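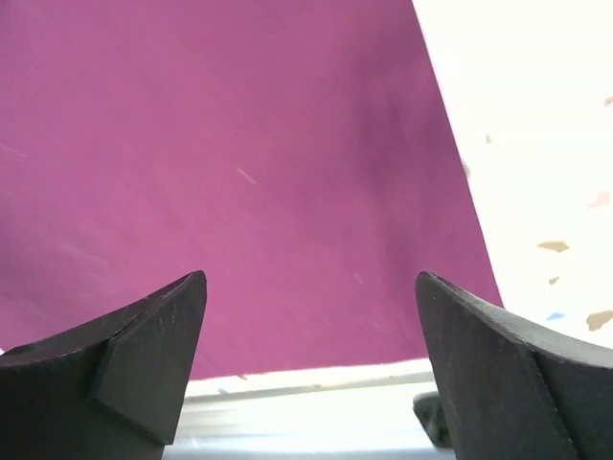
What wears out first on a hemostat? "The box lock," says Fatima Amadi, who has run the instrument repair bench at Orngate for seven years. "It is the hinge where one half passes through the other. Dried residue collects there, the joint stiffens, and people force it."

Her bench takes in 200 instruments a month from small clinics and veterinary practices. Each is cleaned, opened and closed by hand, and checked under a lens for cracks. The ratchet is tested next. Amadi closes the forceps on the first tooth and taps the ring end against her palm. If it springs open, the ratchet is reset.
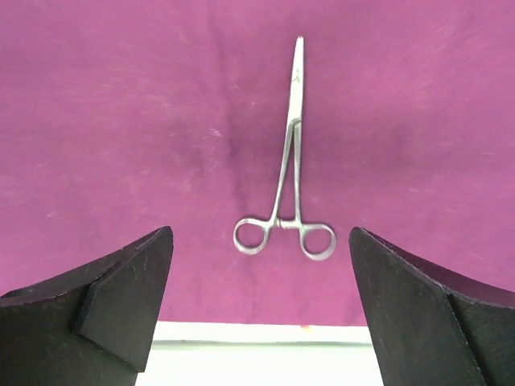 "Jaw alignment is slower work," she says. "You hold the tips against a light and look for a gap. A small gap at the back is normal on the first tooth. A gap at the tip means the instrument has been used as pliers."

Her colleague Zuzanna Kwiatkowski handles corrosion. Most brown stains she sees rub off with an eraser – true rust leaves a pit underneath. Pitted pieces are withdrawn.

Amadi would like clinics to lubricate after every wash, using a water-soluble product. Mineral oil blocks steam from reaching the joint. She also asks them to sterilize ringed instruments unlocked. "Heat expands the metal. If it is locked, the hinge takes the load."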